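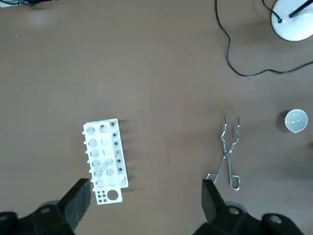 Sutuvine: Scene State and Task Sequencing for a Two-Arm Lab Bench
Final project report
Ruaridh Kinnear and Harvey Cormier
29 Mar 2023

1. Background

Our project started from code left by last year's group. Their program, Clasia, ran a fixed list of moves for two robot arms on a lab bench. It assumed every item was in a known place. If the test tube rack had been pushed a few centimeters to the side, the arm went to the old position anyway and the run had to be stopped by hand.

We wanted the arms to work from what the cameras report. Sutuvine keeps a record of each item on the table, where it is, how sure we are, and which camera saw it last. A sequencer reads that record before each step and picks the arm that should do it. We did not write the low-level arm control or the grasp code. Both were in place when we began, and we call them through the same interface that Clasia used.

2. What the software has to deal with

The items are ordinary lab things: a white plastic test tube rack, metal tongs, small glass beakers, a porcelain crucible, a sponge and so on. We chose four skills to support: pick, place, hold and retreat. Pouring was in the original proposal, and we dropped it in November when we saw how long the scene record would take.

Both arms can reach the middle of the table, so the sequencer also has to keep them apart. Our rule is simple. The table is divided into left, shared and right zones, and only one arm at a time may own the shared zone. An arm that is holding a cup of liquid keeps ownership until the cup has been placed and the gripper is clear. The other arm can move to a waiting pose at the border of the zone, but its next step is not released.

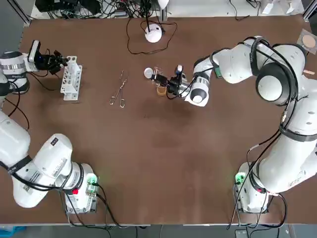 3. Design

There are three processes.

The detector takes images from the head camera and from both wrist cameras and puts out labeled boxes. We trained it on 357 images that we labeled ourselves, using a tool called Jemier that Harvey wrote in the first few weeks.

The tracker turns boxes into table positions and merges them into the scene record. Each item has a position, a heading where that makes sense (the rack and the tongs have one, a beaker does not), and a confidence value that drops over time if no camera sees the item.

The sequencer takes a task file and works through it. Task files are plain text, one step per line. Before a step is sent, the sequencer checks that every item named in it has a confidence above the limit. If one does not, it asks for a look, meaning that the free arm is moved to a viewing pose over the item's last known position.

The first version of the tracker treated the head camera as the truth and used the wrist cameras only for the last part of a pick. This was easy to write and it worked while the arms stayed low. It did badly with clear glass. An empty beaker on the brown table has very little contrast from above, and the detector would find it in one image and lose it in the next.

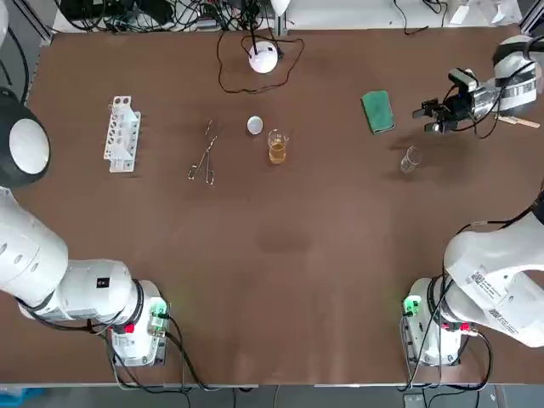
The confidence value then went up and down, and the sequencer kept asking for looks it did not need. Some tasks spent more time looking than moving. We tried lowering the limit, but that let through a few false boxes on the loop of black cable at the far side of the table — the detector liked to call it a beaker rim.

The fix was to make the drop in confidence depend on whether the item should be visible at all. If a link of either arm is between the camera and the item, nothing is subtracted. If the view is open and the item is still not found, we subtract, but only half as much for glass. Ruaridh wrote the visibility check using the arm models and the joint angles, and it runs fast enough to be called on every image.

4. Wrist views and heading

Heading turned out to be harder than position. The rack is long and narrow, so a simple fit of a rectangle gives its direction, but it does not say which end is which. The two ends are different, and a place step that aims at a certain well needs to know. Our rectangle fit also had a steady error at first. The rack has two tiers, and from the wrist camera the lower plate shows as a pale strip beside the upper one, so the fitted box came out too wide and its center was pulled to that side. We now fit only the wells on the upper plate. On this rack they sit in two staggered columns of five, and the small square of four holes on the flat section past them tells us which end we are looking at.

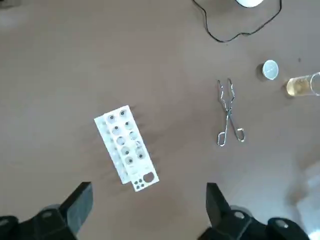
Lighting was the other cause of missed detections in the wrist views. We had tuned the brightness settings using images from one side of the bench and did not check the other until late. The right side of the table is brighter, and past the right finger there is a patch of reflected light where the surface looks almost white. A beaker near that side, with its pale yellow liquid, has much less to stand out against than one in the middle. We added random brightness patches to the training images and retrained, which helped with the beakers. Shiny metal is still a weak point.

5. Tests

We ran 137 pick steps with the final version, with items moved by hand between tasks. In 28 of them the sequencer asked for a look first. We also ran 33 full tasks from task files, using both arms, to check the zone rule. No two arms were in the shared zone together during these runs. There was one deadlock, where each arm was waiting for the other to give up an item, and we fixed it by having the sequencer check the whole task file for this pattern before starting.

All runs were recorded with Nutsugah, our logging and replay tool. It stores the scene record next to the images and lets us step through both. Most of the bugs in the tracker were found this way, including a wrong time stamp on the left wrist camera that had cost us nearly two weeks.

6. Left to do

The tracker has no idea of items inside or on top of other items. A tube in the rack is stored as a separate thing at the same position, and if the rack is moved the tube stays behind in the record until a camera sees it again. Harvey has a branch with parent and child items, but it is not merged.

The zone borders are fixed numbers in a settings file. They should come from the planned path of each arm, so that two short moves at opposite ends of the shared zone can run together.

The code, the labeled images and the task files are in the course repository under sutuvine. The readme gives the start order for the three processes. Start the tracker before the detector, or the first set of boxes is lost.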